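Jeker Shelf Tasks: Frequently Asked Questions

Maintained by the Tadberg Manipulation Software Group. Questions that are not answered on this page may be sent to the release coordinator, Encarnación Prieto, through the usual support form.

What is Jeker?

Jeker is the planning and perception layer used by the group for two-armed work at shelves, racks and open storage. It receives colour and depth data from the head camera, keeps a model of the shelf and the objects on it, and passes motion requests to Flerkeck, the motion controller. Jeker doesn't drive the joints itself. Sites that already have a controller of their own may use Jeker without Flerkeck, provided that the controller accepts timed paths for both arms.

Which version should a new site install?

New sites should install release 3. Release 2 is still supported for existing users, but it will receive no further changes to the shelf model. Configuration files from release 2 can be read by release 3 once they have been passed through the converter supplied in the tools folder.

How does the software find the edge of a wire shelf?

Wire shelving gives poor depth readings. Many of the rays pass between the wires and return a distance from the wall or from the shelf beneath, and a plane fitted to all the points will lie well below the true surface. Jeker therefore finds the uprights and the front rail in the colour image first, and then fits the shelf plane only to depth points that fall on those lines. 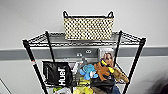 The fit is repeated whenever the head moves by more than the limit given in the site file. Between fits the last accepted plane is kept. An operator who wishes to see which points were used may turn on the "shelf support" layer in the viewer, where accepted points are drawn in green and rejected points in grey.

Why does the planner sometimes report "no shelf" when the shelf is in full view?

The most common cause is an old camera calibration. The second is a height range in the site file that doesn't include the shelf in question. Marwan Saliba has written a short checking script, which prints the height of every plane considered and the reason for which it was refused. Please attach its output to any report on this subject.

Can both arms approach the same object?

Yes. A paired approach is requested by naming one object and two contact regions. The planner looks for a pair of paths that keep the arms clear of each other and of the shelf, and it will wait at the pre-contact pose until both arms report that they are ready. If either arm can't reach its pose within the time allowed, both are drawn back. 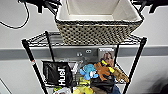

Contact regions for open containers are taken from the rim and not from the centre of the object. A centre point is of little use for a container with an open top, as it lies in empty space. Where a container is lined, as with a woven basket whose off-white fabric folds over the top edge, the rim must be marked on the outside of the fold, so that the thickness of the cloth is counted as part of the wall. The setting is called "rim_outer" and is off by default. Rigid bins don't need it.

How long does planning take?

On the group's reference computer the median time for a paired approach in release 3 is 670 milliseconds. A single-arm approach has a median of 273 milliseconds. Times rise on crowded shelves - chiefly in the collision check - and sites with slower hardware may wish to raise the planning limit from its default value.

Must every object on the shelf be known in advance?

No. Objects without a model are treated as obstacles and given a simple outer shape built from the depth data. Soft goods such as plush toys and folded cloth are best left in this class. Their outlines change when they are moved, and a stored model will soon be wrong. Eusebio Carretero looks after the rules for unknown objects and welcomes recorded cases in which the outer shape was clearly too small.

Where should the robot stand when a session begins?

The start pose should allow the head camera to take in the whole of the rack, from the floor to the highest shelf. The first survey sets the position of the uprights for the rest of the session, and a partial view leads to weak estimates at the lower levels.
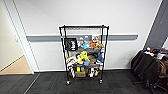 After the survey the base may move closer, and the shelf model will be carried forward by odometry and corrected at each new fit. If the rack itself is moved during a session, the operator must clear the model and run the survey again. Jeker doesn't at present track moving furniture.

May we record sessions and replay them?

Yes. The recorder stores images, joint states and planner decisions under one clock. Replay runs at 20 frames per second unless another rate is given. Planner decisions may be computed afresh during replay, and this is the preferred way to compare two releases.

Who approves changes to the default settings?

Changes to perception defaults are approved by Trinidad Cabello, and changes to planning defaults by Hauke Wiegand. Requests should include one recording and the full site file. The Marín test suite is run on every proposed change before it is merged, and requests are reviewed again each May for the following release.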